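Sobre nosotros

Stovo es un taller de puesta a punto y mantenimiento de brazos robóticos. Empezamos con 2 personas y hoy somos 8. Trabajamos para laboratorios, escuelas técnicas y fabricantes de pequeño electrodoméstico.

La célula que más horas nos lleva es Barkaver, una cocina simulada con un brazo Franka Emika junto a la encimera. Antes de tocar el equipo de un cliente ajustamos en ella la posición de la base, los límites de cada articulación y la apertura de los dedos. El ejercicio de la tostadora sirve para revisar el alcance por encima de la encimera y la orientación de la pinza con una pieza pequeña sujeta. 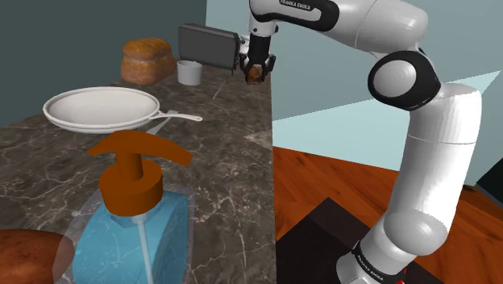
Desde Mikkelsen nos escribieron que lo que más les ahorró tiempo fue recibir los límites articulares ya revisados, y que echaban en falta el registro de cambios de la pinza. Desde agosto lo entregamos con cada puesta en marcha.

El mantenimiento sigue siempre la misma hoja: par de apriete de la base, estado del cableado, holgura de los dedos, puesta a cero y una pasada completa a velocidad reducida. Si se cambia un dedo, se repite la calibración entera. Las hojas se guardan en Taltent, nuestro archivo interno, que reúne 430 intervenciones, 201 de ellas en pinzas.

Atendemos en el taller y en las instalaciones del cliente.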